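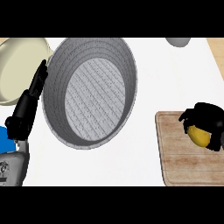 Saodah Oei wrote in after my last post to say that I was wasting my evenings on the grip and should look at the zero on the wrist first, and that she had lost most of a June to the very same thing. Well, Saodah, I owe you a pie!

So a little about how the kitchen cell gets looked after these days. I run the whole thing in simulation (two arms, a countertop, a frying pan, a cutting board, a lemon) and people tend to think that means no upkeep. Oh, how I wish. I call the cell Tirnero, and Tirnero needs as much fussing over as my old lawn mower ever did.

The trouble was that the fingers would close on the lemon nicely and then, somewhere on the way over to the pan, it would squirt out like a bar of soap. I had turned the grip force up to 465, then down to 390, then back up again, and written all of it in my notebook with a great many question marks. After Saodah's note I opened the arm's setup file and there it was - the wrist zero was off by 2 degrees, left over from when I swapped the arm model in the spring.

I fixed that, put the force back to 390 and let it run overnight, nearly 700 tries, while I slept like a baby. The drops are way down. I still get a few when the arm comes in low over the rim of the pan, so my next job is to raise the path a bit there and see what happens. I'm also going to save a copy of the setup file before I touch anything, which I should have been doing all along.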